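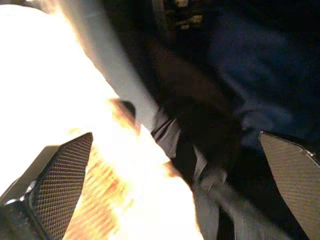
3.2 Storage and sorting of household textiles

The second part of the interviews dealt with where clothing and linens are kept between washing and use. Participants were asked to walk the interviewer through the home and to open any closet, drawer, or container that held textiles. The order of the walk was left to the participant. Most began in the bedroom and ended wherever the washing machine stood, though in the older Talthorpe apartments the machine is in a shared basement and the walk usually stopped at the front door.

We separate three states that came up in nearly every home. Clean items are folded or hung. Dirty items are in a container set aside for them. The third state has no settled name. Participants called it "the in-between," "the chair," or simply "the pile," and it holds items that have been worn once and are not thought to need washing yet. Kermani, in the earlier study of rural households, treated these items as part of the laundry. We found that this does not match how people in our sample talk about them. A sweater on a chair was never called laundry, even when it had been there for several days.

Containers varied a good deal between homes. Open baskets were the most common type, followed by lidded bins and fabric bags hung on a door. Participants who owned woven baskets tended to move them between rooms and between uses. The same basket might carry towels one week and hold blankets or toys the next, and it was often difficult to get a single answer to the question of what it was for. Plastic bins, on the other hand, stayed in one place and kept one use. Price does not explain the difference, as the two types cost much the same in the stores our participants named. Several said that a woven basket could be left out when guests came and a plastic bin could not.
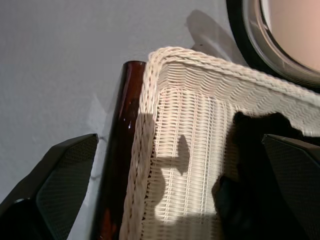 Figure 4. Corner of a white woven basket with a braided rim.

Wear on the baskets was recorded where the participant allowed it. Damage was most often found at the rim and at the corners, where strands had worked free or split. Some participants had stopped using a damaged basket for knitwear because the loose ends caught on it, but had kept it for towels and sheets. Only two had thrown a basket out. This fits the pattern described in Section 3.1, in which storage items are moved down to a rougher use before they are discarded.

The way items were put into containers depended more on who did the washing than on the type of container. In homes where one person did all of it, sorting took place at the machine, and everything went into a single container beforehand. In homes where the work was shared, sorting was more likely to be done earlier, by color or by owner. The Roltia households stood out in this respect. Six of the nine kept separate containers for dark and light items, a habit that participants traced to the limited hours of the laundry room in their building. With a fixed slot and no time to sort on the spot, loads had to be ready in advance.

Dark clothing was handled with less care than light clothing in all three neighborhoods. It was more often left unfolded, and participants gave two reasons for this. Creases are harder to see on dark cotton, and stains are too. One participant in Zostero said that she folded white shirts the same evening but left anything navy or black in a heap until it was needed. Others said much the same in different words. When we asked whether the heap was clean or worn, the answer was not always certain, and in a few cases the participant picked up an item and smelled it before replying.

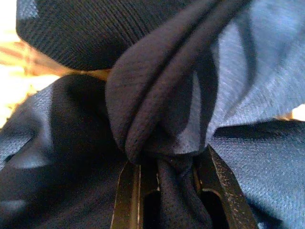

Figure 5. Navy blue fabric, unfolded and bunched.

Folding itself took less time than participants believed. Asked to estimate how long they spent on it each week, most gave a figure of 50 minutes or more. The diaries, which were kept through November, show lower totals in every home but one. We think the gap has to do with interruption. Folding was often started, left, and taken up again, and participants seem to have counted the whole stretch – including the time when the clothes simply sat on the bed.

Two limits should be noted. The walks were announced in advance, and some homes had clearly been tidied. Participants were also free to skip any room, and the rooms they skipped may well have been the ones with the largest piles. Decha Siriwan, who carried out the Zostero interviews, marked each skipped room on the floor plan so that these cases could be kept apart in the analysis. They are left out of the counts in this section and taken up again in Section 4, together with the homes where no separate place for worn items could be found.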